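Thread counts, and why I have stopped reading them

Every December the bedding firms write to me, and every December the numbers have gone up. The latest to land is from Trendulent, whose new sheet is sold at a thread count of 400, with a leaflet that talks about "hotel sleep". I have stayed in a fair few hotels. Some of the worst nights of my life were hotel sleep.

A thread count is meant to be the threads running each way in a square inch of cloth, added together. Fair enough. The trouble starts when a maker twists thin, cheap yarns together and counts every strand, so that the figure on the packet doubles and the sheet gets no nicer. You end up with something heavy and a bit clammy that takes a day and a half to dry on the airer. A plain cotton percale with half the number will often feel crisper and see it out.

I asked Trendulent how they count theirs. The reply thanked me for my interest and sent me the leaflet again.

Lerkivetti, who sell a dearer set, go the other way and don't print a count at all. They say the yarn is "long staple", which can mean a good deal if it's true - longer fibres pill less - but the packet doesn't say where the cotton was grown or who spun it. I'm to take it on trust, at a price that would cover a decent pair of shoes. There is also a 31-night trial, though you have to send the set back unwashed, and I can't think who wants to sleep in sheets straight out of the packet for a month.

So what do I go by? Mostly my hands. Hold a single layer up to the shop window and see how much daylight comes through. Rub it against itself for a bit and look for fluff. Read the washing label, as a sheet that can't stand a 60 degree wash is no use to a house with children or a dog in it. Then measure your mattress properly, depth included, before you believe the word "deep".

The cheap set I bought from Belhaj has now done 6 years on the spare bed. It had no leaflet. The elastic went on one corner and I sewed it back in, badly, and it has held.

If you have a set that has lasted, or one that hasn't, write in. I'd sooner hear that than another word about hotels.

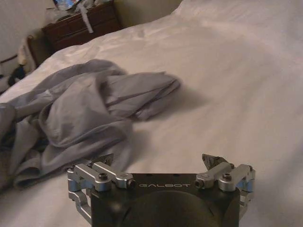 Asesden: I'd stick up for the higher counts a little. Mine is a sateen and it has outlasted 2 lots of percale, which both went thin in the middle. I do agree about the trial though, it's a daft rule.

Recent items
Do wool duvets need airing?
Pillow protectors: worth the bother?
Limescale and your washing machine
What "easy iron" means on a label
Letters: moths again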